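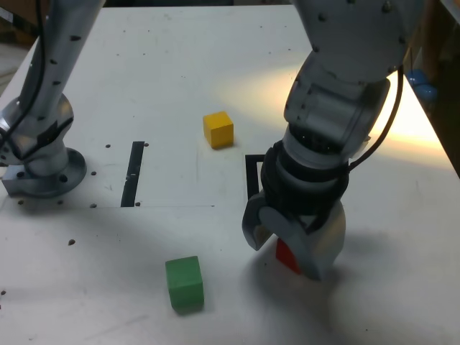 Weniger Greifen, dafür mehr Aufsicht und mehr Schreibarbeit: So fasst eine Mitarbeiterin der Vorsortierung bei Clarnlow die Umstellung zusammen. Seit April übernehmen dort Roboterarme mit Zweifingergreifer das Vereinzeln der Holzteile. Neue Greifabläufe werden vorab am Versuchstisch mit farbigen Würfeln eingefahren. Nach Angaben des Integrators Tromer liegt der Durchsatz bei 192 Teilen pro Stunde, zuvor waren es 70. Die Beschäftigten quittieren Störungen, prüfen Fehlgriffe und pflegen die Teiledaten. Die Schichtzulage bleibt unverändert.

Stand: 09.01.2021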